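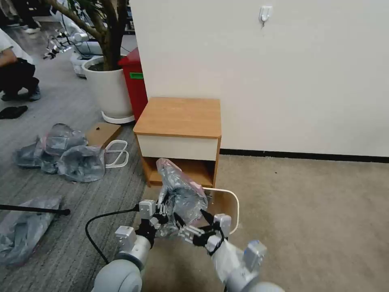 Enregistrer une démonstration bimanuelle par téléopération : ramassage d'objets souples

Version du 17/03/2026 - rédaction : Sanaa Hajji, relecture : Amr Radwan

Cette fiche décrit l'enregistrement d'un épisode de rangement avec des sachets plastiques, des cartons à plat et de petits objets posés au sol. Elle suppose que les deux bras sont étalonnés et que le logiciel Prisasach est installé sur le poste de commande. Pour l'étalonnage des gants, voir la fiche de Wael Hamdy.

1. Préparer la zone

Disposer les objets sans les aligner. Un sachet doit être froissé à la main puis lâché ; un sachet posé bien à plat donne des prises trop semblables d'un épisode à l'autre. Laisser en place les meubles et les plantes. Vérifier que les câbles des mains ont assez de mou pour atteindre le sol sans passer sous les poignets.

Les personnes présentes peuvent rester dans la pièce, hors du rayon d'action des bras.

2. Démarrer la session

Ouvrir Prisasach, choisir le profil « deux mains », puis saisir le nom de la tâche. Le nom ne contient ni accent ni espace : ramassage_sachet, et non « Ramassage sachet ». L'opérateur enfile les gants, place ses mains dans la posture neutre et attend que les deux témoins passent au vert. Si un seul passe au vert, retirer les deux gants et recommencer.

3. Saisir le sachet

Approcher les deux mains par les côtés, paumes face à face. Pincer d'abord avec la main gauche, entre le pouce et l'index, sur un pli bien marqué. Amener ensuite la main droite et pincer le bord opposé. Le film transparent est mal vu par la caméra de profondeur : se fier à l'image couleur pour juger du contact.

Lever lentement, sur une vingtaine de centimètres, et marquer un arrêt de 2 secondes. Cet arrêt sert de repère au découpage automatique. Ne pas tirer sur le film pour le tendre - les doigts glissent et la force mesurée n'est plus exploitable.

4. Déposer et clore l'épisode

Porter le sachet jusqu'au contenant désigné, ouvrir la main droite, puis la gauche. Revenir à la posture neutre avant d'appuyer sur la pédale. Un épisode clos pendant que les bras bougent encore est rejeté à l'import.

Si le sachet tombe, continuer : le reprendre et terminer. Cocher la case « reprise » à la fin. Les reprises sont conservées dans un lot séparé, demandé par Kavitha Kurian pour l'entraînement à la récupération d'erreur.

5. Contrôler le fichier

Relire l'épisode en vitesse double. Points à vérifier :
- les deux mains restent visibles pendant la prise ;
- l'arrêt après la levée est présent ;
- aucun trou de plus de 23 ms dans les horodatages ;
- le nom de la tâche est identique à celui de la session.

Le serveur Gastau accepte les envois par paquets de 1000 Mo au plus. Au-delà, scinder la session avec la commande « découper » du menu Fichier. En cas d'erreur 2444, l'horloge du poste est décalée ; la resynchroniser et relancer l'envoi sans réenregistrer.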